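Questions about the Winlow open day

We get the same handful of questions each time we open the workshop, so they are answered on this page. If yours isn't covered, ring the front desk or ask when you arrive.

## When is it, and do I need to book?

The next open day is in July. Doors open at 10 am and the last group goes in at 3 pm. You need to book for a demonstration, as each group is limited to 8 people. You don't need to book for the display in the front hall, the café or the talk at midday.

## How long does a visit take?

A demonstration lasts 40 minutes, including time for questions. Most people also look round the display, so allow an hour and a half if you are coming by bus and need to plan the journey home.

## Where do I go when I arrive?

Use the Stubbs Lane entrance. The main gate is for deliveries and will be shut to visitors. Sign in at the desk, collect a badge and wait in the front hall until your group is called. Groups leave on time. If you miss yours we will try to fit you into a later one -- we can't promise it.

## What will I see?

There are two parts. In the first, Tomomi Honda shows how tasks are taught by hand. A person does an ordinary job at a table using hand-held grippers and other hand-held tools, and the movements are recorded. In the second part you go through to the arm bay, where a robot arm tries a job that was taught in the same way.

The jobs are small household and packing ones: putting a lid on a box, folding a cloth, moving cups from a tray to a shelf. Visitors sometimes expect something bigger. The large welding cells belong to our neighbours at Biltasitz and are not part of the open day.

## Which job will be shown at the table?

The storage box, unless the group before has run over. It is a white plastic box with a separate lid, and the lid has a black carrying handle and a latch clip on each side. The job is to get the lid on and both clips fastened.

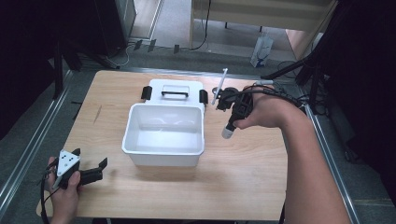 Hemi Quinlan

The box looks easy, and people ask why we bother with it. Clips are hard to teach. The lid has to sit square on the rim first, and each clip then needs a push in the right place. We have 383 recordings of the box job so far and will add more over the summer.

## Can I have a go?

Yes, at the teaching table. Each group has time for 2 people to try the tools, and Tomomi picks from those who put their names down at the desk. You will be shown how to hold everything first. Loose sleeves need to be rolled up and bracelets taken off.

Visitors can't work the arm in the arm bay.

## Will my turn be recorded?

Your hand movements will be, and so will the pictures from the table. We don't record sound or your name. If you would like your turn deleted, tell Tomomi before you leave the table and she will do it there and then. Once a recording has been added to the main set we have no way of telling whose it was.

## Is it suitable for children?

Children aged 7 and over can join a demonstration with an adult. Younger children are welcome in the front hall. Under-16s can try the tools if the adult with them signs the form, though small hands may find the grip a stretch.

## Does the robot always manage it?

No. It drops things, and the second clip is a common sticking point. Rangi Tautahi runs the arm bay and will start the job again if there is time.

## Is the building accessible?

The front hall, teaching room and arm bay are all on the ground floor. There are cables on the floor around the equipment, so please stay on the visitors' side of the tape. If you use a wheelchair or would like a seat near the front, say so when you book and Shona Mahuika will keep a place. The arm bay is noisy when the compressor is on. Ear defenders are on the hook by the door.

## Can I take photographs?

In the front hall and the teaching room, yes, without flash. Please don't take any in the arm bay.

## Can I bring a school or club group?

Not on the open day itself. School and club visits are arranged separately during term time. Write to Raluca Stoica at the front desk with the size of the group and the ages.

## Is there parking?

There are a few spaces on Stubbs Lane and a pay car park behind the library. Badge holders' spaces are beside the visitor entrance.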